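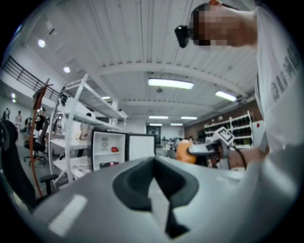 A white handheld gripper with a black-and-white marker on top.

How to sit in on a criminal trial and take useful notes

Last updated 23rd March

Most criminal trials are open to the public, and you do not need to be a journalist or a relative to go in. I started to attend at the district court in Clustach when I was writing my first long article for Trirner, and I made nearly all the mistakes which are possible. The steps are written for that court, but other courts work in a similar way.

Find the case

The list of hearings hangs in the entrance hall and is also put on the court's website the evening before. Look for the case number, the courtroom and the word "public". If the list says "closed" or "partly closed", ask at the desk which part you may hear. In cases with young witnesses the judge often closes the room for their testimony and opens it again after. Write the case number on the first page of your notebook, because the staff will ask for it each time.

Arrive early

Security takes longer than you think. Bring an identity card, a paper notebook and two pens. Leave at home the pocket knife, the metal bottle and anything which makes noise. Phones must be switched off, silent mode is not enough. Recording sound is forbidden unless the judge gave permission in writing.

Courtroom 13 is the biggest one, and still the public benches are full when a case is in the newspapers. Sit on the side from which you can hear the witness, even if you see only the back of the lawyers. 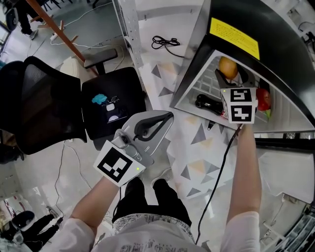 Stand up when the judge enters and when the judge leaves. If you must go out, wait for a pause between two questions and close the door with your hand.

Take the notes

Divide the page with a vertical line. On the left goes the time and who is speaking, on the right what was said. I use four short signs for the speakers: J for judge, P for prosecution, D for defense and W for the witness. Put quotation marks only around words which you heard exactly. Everything else is your summary, and it should look like a summary also two weeks later, when you do not remember any more.

When a lawyer refers to a document, note the page number. In one fraud trial the file had 1080 pages, and the whole argument of the defense was standing on page 172. I had written only "the letter" and lost an afternoon in the archive.

Be careful with names

Some witnesses are protected and are called in court by a first name or a letter. Use in your notes the same name that the court uses, even if you heard the real one in the corridor. Publishing it can be an offense, and it can hurt a person who had already enough trouble.

After the hearing

Type the notes the same evening. Check the spelling of names at the registry — it opens again after lunch — and ask for the date of the next hearing. Dates move often. The trial against the managers of Zatotel was planned to finish in April and it went on much longer.

If you want a copy of the judgment, fill in the yellow form. The copy shop Štefanec, across the street from the court, has this form too, in case the registry has run out of it.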